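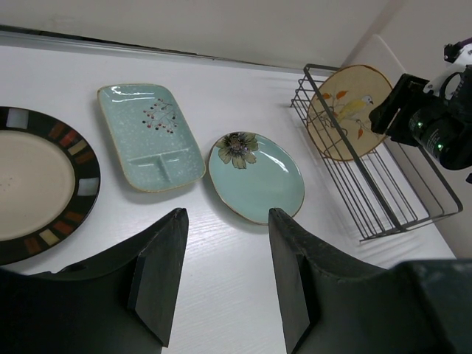
The tiled-rim plate, the berry tray and the oval, on the white table.

I have been trying to get our dishes down to what we use. We moved to the apartment in June of last year with two boxes of plates, and one of them sat taped shut in the hall closet until this month.

The big dinner plate with the black rim is staying. The band of little rectangles around it goes rust red, orange, mustard, cream, and the middle is plain beige, so food looks fine on it. It's too wide for our cabinet, so it stands on its side next to the cutting boards.

The light blue tray was a gift from Nelly Benavides. It has a divider at one end that makes two small compartments, with a branch of berries painted in the bigger part. I use it for dumplings — sauce in one compartment, pickles in the other. For a long time I put the sauce in a separate bowl anyway, out of habit.

The oval one with the flower near the top edge I bought at a shop called Pettigrew for $12. The glaze is close to the tray's, close enough that people assume they came together. It holds toast, or a small fish.

What left the house: a set of white soup plates, 31 saucers from my aunt (we don't own that many cups), and a gravy boat. Wilmer took the soup plates. The saucers are still in my trunk.

Next is the mug shelf, and I'm not looking forward to it.

Comments (3)

Nabila Abdelaziz: Do you put the blue ones in the dishwasher? I'm nervous with painted plates.

Reply from author: By hand — it's only the two of them.

Cristian Quispe: I'll take a few saucers for under my plants if they're still in the trunk.

Recent posts
A shelf for the hall closet
Dumplings for two
Sorting the spice drawer

We use cookies to remember your settings. Accept / Manage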